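Magdalini Raptis has been telling people how to put their shopping away for seven years, and I went to Pornham to be talked into it. I unpack by opening the fridge and pushing.

Her method, which she teaches under the name Ondutby, costs £43 for a morning. I asked what anyone gets for that.

"A habit," she said. "People come home, drop the bag and walk off. Two days later the bag's still there with something yellow in the bottom."

I said that sounded like tiredness, and that a basket wouldn't cure it. She didn't argue, though she did say I was being difficult.

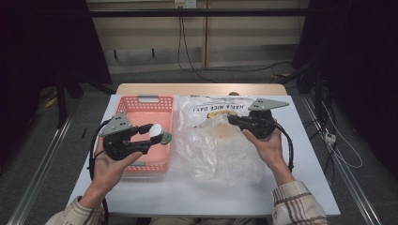
Baskets are where I have most trouble believing her. Raptis wants one for each kind of thing, and she wants them with holes in the sides so you can see what you've got. I pointed out that the holes in the pink one are tiny squares, and that you'd see a good deal more through the clear bag beside it, even crumpled up with HAVE A NICE DAY! across it. "You'd see it," she said. "You wouldn't find it." Small tubs with lids go in first, she says, and bags never go in at all.

Siwan Prosser did the course in November and has kept it up, more or less. "The tubs, yes," she told me. "The labels facing forward – no. I've got children."

Does it save money? Raptis claims one household cut its waste by £117 in a year. I asked to see the sums. She said they were the household's own, and she hadn't kept a copy.

I did go home and empty a carrier bag that had been on the worktop since the weekend. It took two minutes. I haven't bought a basket.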